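Why Do We Thin Carrots?

A carrot seed is so small that you can hardly pick up only one. Put some in your hand and they look like crumbs. Because of this, when we sow carrots, we nearly always sow too many, and a few weeks later the row looks like a little green brush.

It is nice to see, but under the soil there is a problem. Every one of these small plants wants to make a fat root. A fat root needs room on its left side and on its right side. If the neighbors stand too close, all of them stay thin, or they twist around each other like two people sharing one coat.

So the gardener takes some of the plants out. This work is called thinning. 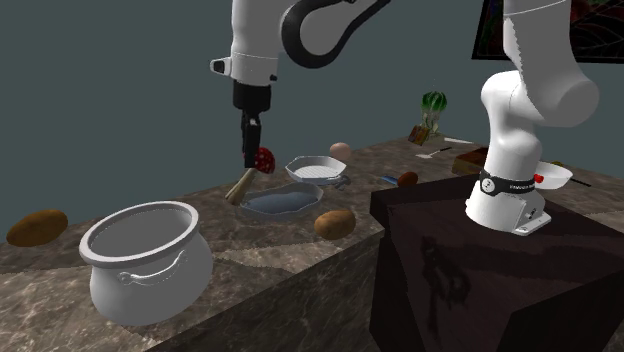
Mushroom on the kitchen counter.

When do you thin? Wait until the plants have their first real leaves. The very first two leaves of a carrot are long and narrow, like grass. The real leaves come after, and they look like tiny feathers. When you see feathers, you can begin.

First, water the row. Wet soil lets the roots go more easily. Then choose one plant that you want to keep. Put two fingers on the soil beside it, hold the soil down, and pull out the plant next to it with your other hand. Go slowly. If two plants are very close, do not pull - cut the weaker one with small scissors, just above the ground.

How much room must there be? The width of two of your fingers is good for most carrots. Big kinds, for example Zernine, like three fingers. Small round ones can stand closer.

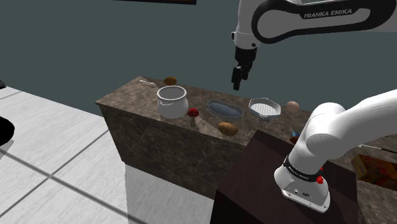 There is one enemy to think about, and it is the carrot fly. This fly finds carrots by their smell, and when you pull or break the leaves, the smell becomes strong. The fly lays its eggs in the soil near the plants, and its babies eat the roots. Thin in the evening when the air is still, and carry all the pulled plants away from the bed. Press the soil back with your hand, and water again.

In the school garden at Gretuvmont, Evangelia Stefanou's class tried this in June. They had one row with 106 small plants, and they took out 60 of them. The next row they left as it was, to compare. At harvest the thinned row gave carrots as thick as a thumb. The other row gave many carrots too, but most were like pencils, and it took a long time to wash them.

Are the small plants wasted? No. They can go on the compost heap with the other green things. If the roots are already orange and as long as your little finger, wash them well and eat them. They are thin, but they are sweet.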